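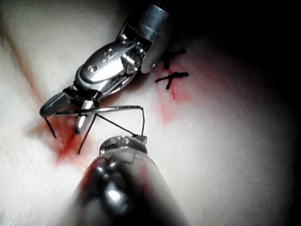
A curved needle and black suture thread, held between steel jaws.

The Last People Who Can Sew

I own a sewing kit. It came free with a hotel room in Prisville and it contains a needle, a folded card of thread in colors no garment of mine has ever been, and a button that matches nothing. I have used it once, on a coat, and the coat was worse afterward.

So it was with some humility that I spent a month learning about people who sew for a living on a fabric that bleeds.

The surgical needle, it should be said, is a better object than mine. It is curved, for a start, so that it can dive into tissue and come up again without anyone having to reach around the back. Many of them have no eye. The thread is fixed into the blunt end at the factory, sparing the surgeon the business of licking it and squinting. I found this deeply unfair. I have lost whole evenings to the licking and squinting.

Then there is the thread. At the training center in Mitgate, where surgical residents go to practice, the supply closet runs floor to ceiling with little foil packets. Some of the thread dissolves and some is meant to outlive you. Some is braided and grips nicely, and some is a single slick strand that has to be knotted several times over before it will stay put. It comes dyed so you can find it again, and black is a classic, much as it is in cocktail dresses.

Residents in Mitgate start on foam, move on to silicone pads, and are eventually trusted with a pig's foot. The course book asks for 600 knots before anyone is signed off, a figure the students repeat in the tone other people use for student loans. They practice in front of the television. They tie thread to drawer handles, to chair backs, to the loop of a coffee mug. One kitchen I visited had so many black tails hanging off the oven door that I took it for a decorating choice.

A good stitch, I learned, is a modest one. It should bring two edges together so they touch and then leave them alone. Beginners pull. They pull because in ordinary life a tight knot is a good knot, and it takes weeks to unlearn this. Tissue that has been cinched like a trash bag loses its blood supply and sulks.

I was given a pad, a needle holder and 3 feet of thread, and told to close a straight cut with 4 stitches. The holder grips the needle well back from the point, and the whole motion comes from turning the wrist, as if opening a door. I opened the door. The needle went in nicely and came out somewhere in the next county. My second stitch crossed my first. By the third I had also attached the pad to my sleeve.

It took me 67 minutes. The instructor turned the pad over, looked at the back of it for some time, and asked if I had eaten lunch.

The button is still off my coat.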